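Embla Fjeld on the Skomell's Brown Trout

May 14, 2020

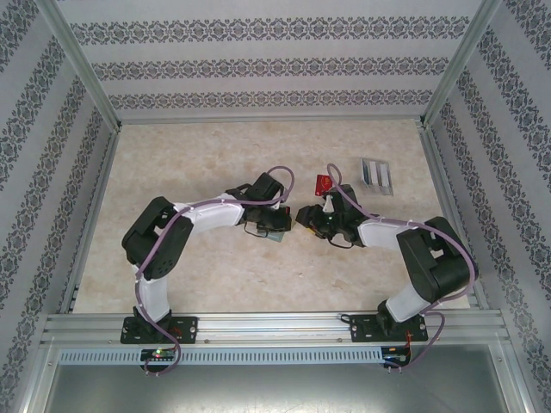
Patterned walls and a mottled beige floor, with a metal rail along the front.

Embla Fjeld has kept a log of every trout she has landed on the Skomell River. The count stands at 1,231.

"Most of those were under 12 inches," she says. "It's a small-fish river until dark."

She fishes the upper water above the Balogh bridge, where the banks are steep and few people bother to walk in. Her usual leader is nine feet, and she carries one box of flies - mostly caddis, with a few rusty spinners for June.

Her best brown came from a cutbank pool she had fished 49 times without a take. "I'd nearly stopped going there. Tormod Holmgren told me to try it from the other side."

Fjeld releases everything. She would like to see the lower river get the same rules as the upper, and she plans to fish it more this summer.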